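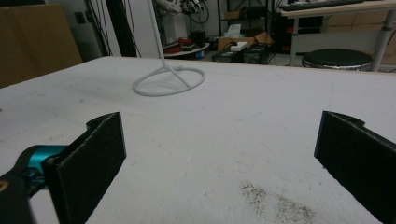
The guide at Astton was asked twice that morning whether the white tables get replaced when they mark, and the reply both times was no, they get wiped down and used until the top goes. One visitor from Gerow said his own shop had switched to darker tops years ago and never looked back. The guide said dark tops hide small parts.

We were in the Tedside building from 9 until a little after noon. It is one long floor with 29 benches. The one we stopped at longest had a white wire stand on it, a thin upright rod on a ring base with short spokes, and a patch of dark gray specks on the tabletop nearby. The top also had scuffs and small marks. Past the bench it was cables, equipment and a big sheet of brown cardboard leaning upright.

Wire stands are most of the work at Tedside. They ship up to 200 a day in the busy season, which starts in October. The rod and ring are joined first and the finish goes on last. Sepúlveda is the main customer and takes the tall version. The short one is sold mainly to bakeries.

Entry was free. Parking is on the street side only and the lot behind is for trucks. Wear closed shoes, they check at the door. The next open morning is in December and the group limit is 82. Coffee was in the front office.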